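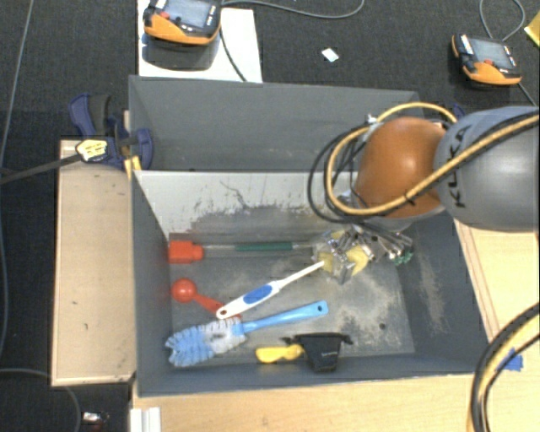 Tips for setting up a bin-picking cell for brushes, scoops and other household tools

These notes are for small workshops and packing rooms using the Rirkov picking service, or thinking of taking the trial. Rirkov supplies the picking software and the remote set-up; you supply the arm, the bin and the goods. We ran it at Sumampouw for 17 weeks on kitchen and cleaning utensils, which are awkward things to pick, and most of what follows was learned in the first month.

The bin

Use a bin with two compartments. The arm takes from one and places in the other, and when the first is empty you swap the direction in the settings instead of carrying everything back by hand. Plain grey is a good colour. We tried a white one and the software kept losing white handles against it.

Scuffs and scratches on the floor of the bin do no harm. Worn paint on the divider does no harm either, though you should run the background scan again once a month so the software knows the marks are part of the bin. The scan takes a few minutes and the bin must be empty on both sides. Wipe out the dust first with a damp cloth and let it dry.

Clamp the bin down. A bar clamp from any tool shop will do. An arm that brushes the wall will shift a loose bin by a few millimetres each time, and by the afternoon your picks are landing on handle ends. Put a pad under the jaw if the wall is thin. Check the clamp at the start of each shift, as you would a vice.

Filling it

Tip the goods in gently and give them one stir. Do not lay them out in rows. The trial is meant to show you how the service copes with your real stock, and real stock arrives crossed over itself.

Do not overfill. Ekaette Oyewole, who ran our trial, kept to a single loose layer with some overlap. With two layers the arm still worked but the rate of dropped items went up sharply, mostly because a bottle brush underneath was dragging a scoop along with it.

Long thin tools pushed right up against the divider are the hardest. If you have many of these, fix a strip of foam along the foot of the wall so that they lie a little way out. Cut it with a bread knife.

Which items give trouble

Scoops and ladles. Set the grip point on the handle. The software's first choice is often the bowl, and a round shiny bowl slips.

Dish brushes and bottle brushes. Bristles can be gripped but they spring back, and the brush turns in the fingers. Mark the brush head as a no-grip area in the item list. You only do this once for each type of brush.

Anything see-through. Clear plastic shafts are read badly under a bright lamp. Turn the lamp to the wall or hang a sheet of baking parchment in front of it. This made more difference than any setting.

Small flat pieces. Leave them until last. The arm finds them more easily when the bigger things have gone.

Cables

Leave enough slack at the joints for the arm to make its full turn, and no more than that. Jog the arm slowly to each corner of both compartments before the first run and watch the cables the whole way. A loop that hangs clear in the rest position may catch on the divider at full reach. Use soft ties – hard plastic ones cut into the sheath after a few weeks.

On the bench, bring the cables away to one side and tape down anything that could slide under the bin. Coloured tape is easier to find when you want it off again. Keep teach pendants where you can reach the stop button without leaning over the cell, and keep people out of reach of the arm while it is live.

What the service costs you in time

Set-up took us 3 days, one of them spent on the item list. Rirkov says the list can be sent in as a spreadsheet, and it can, but the photographs still have to be taken on site. Allow a morning for 44 items.

Support is by telephone until 6 pm and was good. Updates were less good. One in March reset our no-grip areas and we had to enter them again, so save a copy of the item list before you accept any update.

We also looked at Brustarum, which comes as a kit with its own gripper. It is quicker to start and the manual is clearer. It could not be taught separate rules for handles and heads, and for brushes we needed that. For boxes or tins it would be the simpler choice. Clotuvico resells both and will lend a bin and clamp for the length of a trial if you ask when booking.

End of the day

Park the arm clear of the bin. Take out whatever is left and check it for nicks before it goes back on the shelf. Wipe the gripper fingers with a dry cloth, and with a little washing-up liquid and water if they have picked up grease. Ya-wen Yu keeps our replacement pads in a jam jar by the switch, with the date of the last change written on the lid. We change them every 52 hours of running.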